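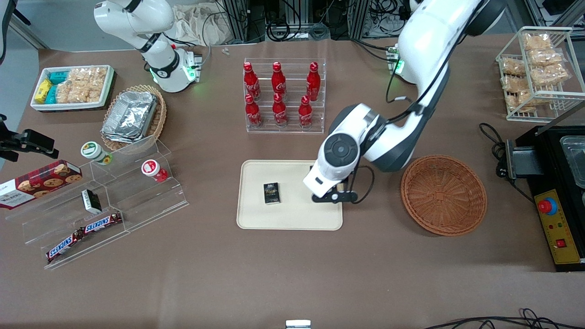 Rasetley Two-Tier Bottle Rack, Clear

Item no. 397
Range: Torix Counter Display

The Rasetley is a freestanding rack for bottled drinks on counters, snack tables and self-service stations. Bottles stand upright on two tiers, with the front row lower than the back row so that the labels behind remain readable. Loaded as shown, it holds three bottles per row.

Material: clear acrylic
Assembly: none
Placement: level, dry surfaces only
Indoor use: yes
Outdoor use: no
Dishwasher safe: no

Setting up
Remove the protective film from both faces before first use. Place the rack at the rear of the counter and load the back row first. Leave clear space in front for a serving tray or small boxed items. Cups with lids should go on a separate tiered stand - the Cantero stand from the same range is intended for this. Bagged snacks are best kept in a shallow open tray, and foil containers in a basket.

Care
Wash by hand with lukewarm water and mild soap. Dry with a soft cloth. Do not use ammonia, alcohol or abrasive pads, which cloud acrylic and can cause fine cracks near the edges. Light surface scratches can be reduced with Curnska plastic polish, sold separately.

Ordering
Sold singly or in cartons of 5. Orders placed before 2 p.m. are packed the same day. Unused racks may be returned within 14 days with the film in place. Allow about 7 working days for replacement of parts damaged in transit - keep the carton until the claim is closed.

Bottles, trays, baskets and food items not included.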